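Calling Your Own Lineout Throws: A Setup Guide for Club Sides

Updated Apr 17, 2022

A lineout call has to tell seven forwards and the hooker where the ball is going, and tell the other team nothing. The system below uses a number code with one key digit. Most packs can run it after two sessions.

Step 1. Name the zones. Front is 1, middle is 2, back is 3, over the top is 4. Do not add more zones until the first four are reliable.

Step 2. Choose the key position. Every call is a string of three digits, and only one of them is live. At Trovthorpe we start with the second digit live, so "7-2-9" is a throw to the middle.

Step 3. Set the dummy digits. The caller may use any digit in the dead positions, including 1 to 4. Callers tend to repeat favorites. Write down 30 calls in training and check for patterns.

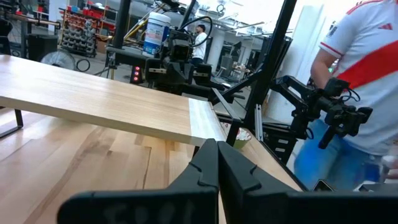
Step 4. Add the switch. A single word before the digits moves the live position from second to third. Pick a word that carries in wind. Lucie Leclerc, our forwards coach, uses a color for this and changes it every month.

Step 5. Drill without opposition. Walk through each call first, then add the lift, then the throw. The hooker should not start the throwing action until the jumper moves. Stop the drill if two calls in a row are misread, and go back to walking.

Step 6. Drill with opposition. Give the defending pack the dead digits but not the key. If they read more than one throw in five, change the live position.

Keep the same system for a full block of matches. We changed ours in May last season and lost four throws in the first half at Aler.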